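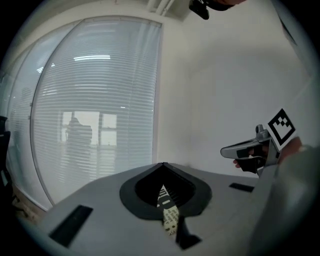 Clurnthorpe Children's Hospital Expands Clinic for Infants With Complex Birth Histories

Clurnthorpe Children's Hospital has announced the expansion of its developmental follow-up clinic, which cares for infants and toddlers whose mothers experienced serious illness or injury during pregnancy. The clinic will move in December from its present rooms on Grutineck Street to the second floor of the Holzer Building, where it will have space to see 40 families a week, twice its current number.

The clinic accepts children from birth through age 4. Each child is seen by a pediatrician, a speech and language specialist, and a physical therapist during one visit. Under the former arrangement, families were often asked to return on separate days, and those traveling from the Rokgate area faced a long drive each time.

"Parents come to us with a detailed history and a great many questions," said Styliani Zacharopoulos, director of the clinic. "They want someone to go through the records with them from the beginning. A first appointment should allow enough time for that."

First appointments will be extended by 20 minutes under the new schedule. Families are asked to bring prenatal records, a list of medications taken during pregnancy, and any newborn screening results. Records may also be sent in advance by the obstetric practice.

The hospital reported that 142 children were on the waiting list when planning for the move began. Priority will be given to infants under six months and to children who have lost speech or motor skills they previously had — these families should ask their pediatrician to mark the referral as urgent.

A monthly evening meeting for parents will continue at the new location, beginning at 6:30 p.m. Registration is not required, and child care will be provided in the adjoining playroom. Existing patients will receive a letter confirming the time and place of their next visit.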